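Rundutow - Hand Task Recordings
Gallery: household tables

Home | The Esix kit | Task list | Gallery | Prices | Contact

Welcome to the gallery of Rundutow. We are a small recording service in Medrano, and we make first-person recordings of hand work for teams who train robot arms and humanoids. On this page we collected notes and pictures from the household tables part of our library, so you can judge the work before you write to us.

Please understand that we do not make nice advertising pictures. The walls are ordinary walls and the light is the light of the room. Several customers asked us for this kind of material, and it is what we can deliver well.

What is in this part
The household tables part has 2294 clips at the moment, sorted in 12 task groups. Together it is over 386 hours. Every clip comes with a start time, an end time and a short sentence in English for each action. If you need another language for the sentences, ask us first, the price is different.

About the kit
Recordings are made with the Esix, our own head-worn camera. It comes in 2 sizes of band. The camera looks down at an angle that we can set before the session, so both hands stay visible during most normal table work. For very tall persons the angle must be checked again after the first minutes, and we do this on our side.
You can rent the Esix without our recording people. In this case you receive the kit, the charger and the written guide, and you send the files to us only if you want the labeling.

Notes to the task groups

Folding and cloth
Towels, shirts, small bags. The cloth clips are longer than the others, and we cut them only when the person starts with a new piece. Fast hands give some blur here. We keep these clips and mark them with the word "blur" in the file list, so you can leave them out.

Kitchen, dry work
Lids, jars, spoons, boxes with rice or beans. No stove and no knives in this group. If your project needs knives, we record it separately and with other rules.

Opening and closing
Zippers, caps, drawers, boxes with a lid. This is the smallest group but customers ask for it often. We try to have the same kind of object opened by many different persons, left-handed persons also.

Desk and paper
Pens, clips, envelopes, cables. The transparent tape was difficult for our labelers at the beginning, so the older sentences in this group are shorter. New sentences are being written step by step.

Small objects and toys
In this group a hand often hides the thing it holds, and this makes it useful for grasp work. Batteries, toy cars, remote controls and plastic containers come back in many clips, on different tables. Clear plastic is a known problem for depth estimation - please test a few clips before you order the full group.

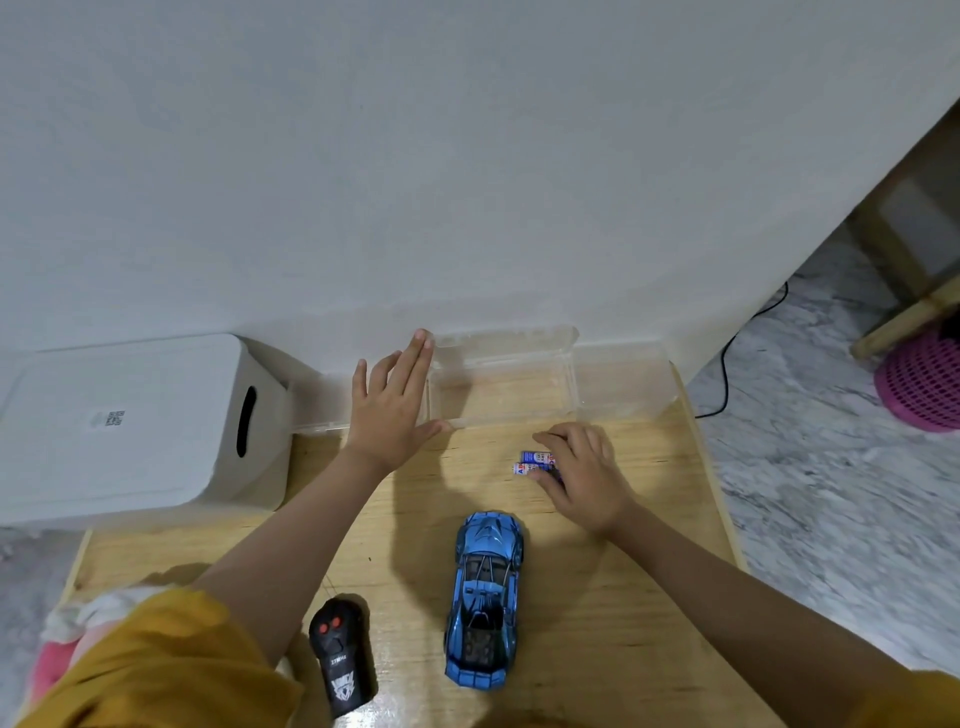
Page last changed: June

Two small batteries in the right hand, the left hand at a clear container by the wall. The blue sports car and the black remote are on the table between the arms.
Group: small objects and toys. View: head-worn, both hands.

How to look at the clips
Sample clips open in Ekevell, our viewer, which works in a normal browser. On the left you find the list of actions, and a click on one sentence brings you to this moment in the clip. Ekevell can also show left hand and right hand as two separate lines. At the moment it does not work well on phones.

Ordering
You can order one group, several groups or the complete household tables part. Tell us also which file format your team uses. We answer in English, usually the next working day, and the first sample package is free. A new recording with your own objects is possible if you send the objects to Medrano. We send them back after the session - the shipping is paid by the customer in both directions.

Questions about rights and consent: every person who records for us signs a paper before the first session. A blank copy is in the sample package.

Back to Gallery | Next: workshop tables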